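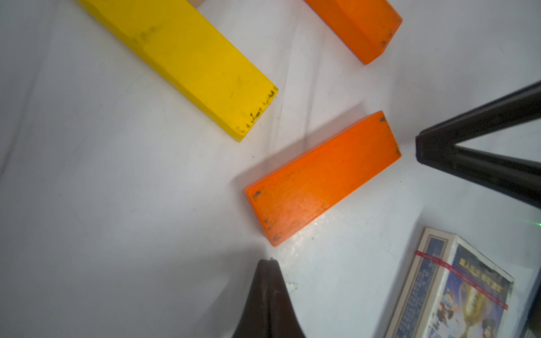
Yellow and orange blocks, both chipped

Aoife Ó Néill wrote:
> Does anyone still have the Trostell rules for the toy swap?
> I have 70 people signed up and a hall that holds 70,
> and Siu wants to bring her cousins.

Page 14 of the old handbook, if yours still has a page 14. Mine went to Dreltholm with the folding chairs and came back without its back cover or most of the chairs.

From memory: one ticket per toy, no batteries, puzzles go on the puzzle table and you take your chances. Last June we printed 300 tickets and ran out before lunch - I suspect the Rokum twins, who left with a dollhouse.

As for the cousins, put them on the door. They'll be too busy to count as guests.

I can bring tape.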